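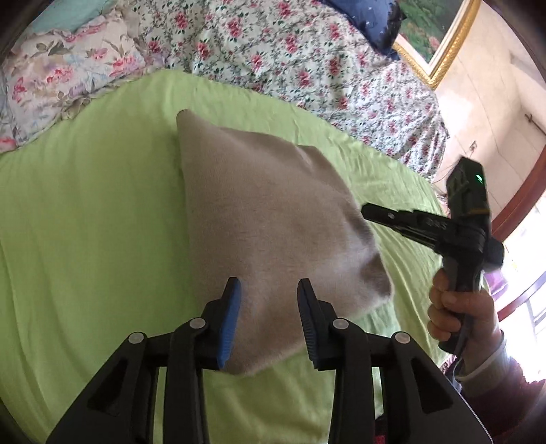 About Iler Workshop

Apr 10, 2018
By the Iler team

Iler is a small shared workshop in Clultstead for people who like to build robots and other machines that help at home. We started in September, in the back half of an old print shop on Valdebenito Lane. The room was cold and the floor was not level, but it had good power outlets and a wide door, and the rent was possible for us.

Most of our members have a normal job in the daytime. They come in the evening to make something with their hands. Some write code all day and had never used a drill before. Others can repair any engine but were afraid of the first line of a program. We think both kinds should sit at the same bench, and so we have only one long bench.

What we build

Our main project is called Fluka. It is a home helper that we build together, and the aim is modest: it should take soft things, such as cushions and small blankets, and put them back in their place. Soft things are difficult. A box has the same shape each time you lift it, but fabric changes in the fingers, and a grip that was right yesterday can be wrong today.

For this reason we spend much time on grippers. We print the body parts ourselves, we change the pads, and we take the tools home to try them by hand in real bedrooms and living rooms – a bench is too tidy to learn from. Our first goal was 100 careful tries. We are now past 300, and we would like to reach 1,000 before we show the work to other clubs. The notes from every try go in a blue binder beside the door, also the bad ones.

Members have their own projects too. At the moment there is a plant watering system, a curtain opener and a very slow chess arm.

How it works here

A membership gives you the bench, the hand tools, 2 printers and a shelf with your label on it. Filament you bring yourself, or you pay for what you use. The band saw needs a short lesson first. Please sweep the floor when you leave, and write on the board if something is broken – it is no shame, everything here has been broken before.

We speak English in the workshop, with many accents. If you are new in Clultstead and you are not sure of your words, come anyway. For several of us it was the place where we learned the names of the tools.

Visitors are welcome on the open evenings. Ring the lower bell, the upper one belongs to the neighbours.

Contact: Iler Workshop, Valdebenito Lane, Clultstead | © 2018 Iler Workshop | Back to top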